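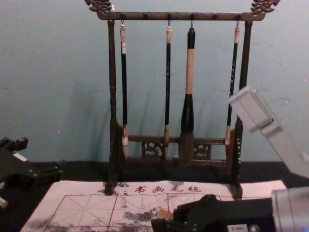 Fig. 1. Brush rack, four brushes, felt mat. Arms to either side.

Handout 4: Notes from the Rindlow open day
Module: Machines at Work. Notes by Ineke Hermans

Those of you who missed the coach missed a two-arm demonstration at a calligraphy table, 19 leaflets on safety and a very small biscuit. Those who caught it can use these notes to check their own.

1. The set-up

Two arms share one table, with a gripper on each. The mat is the ordinary felt sort sold for brush practice, with a red grid for placing the strokes and the characters 书画毛毡 (calligraphy and painting felt) printed along the top. The ink stains are what you would find on any beginner's mat, mine included.

Look at the brushes before you look at the arms. They hang by loops from small hooks. Three are slim and one is a good deal fatter, with a broad head. Getting a loop off a hook is a fiddly job for a person with ten fingers and an opinion. Write down what the gripper has to know before it starts: where the loop is, how far the brush will swing, what the neighbouring brush will do about it.

2. What the guide told us

Nele Mertens ran our session. Her main points, as I got them down over the noise of the school party behind us:

Soft things are harder than hard things. Felt moves, bristles bend, and a brush that was straight yesterday has its own plans today.

The two arms must stay out of each other's way. Most of the planning goes into this, and visitors never ask about it. (We didn't either.)

Her team logged 700 practice runs before the doors opened. She would not say how many she was proud of.

Compare the two grippers in Fig. 2. The left is open with nothing in it; the right is closed on something small and orange, over an orange disc lying on the mat. The left arm is still part of the job: it takes up room, and the right has to plan round it.
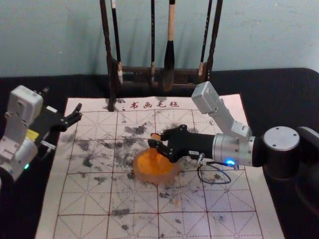
3. For next time

Bring one side of writing on a task at your own kitchen table that needs both hands. Say which hand waits, and where it waits. Read the Verhoeven chapter first, or at least the part before the equations. Open day leaflets are in the tray outside my office.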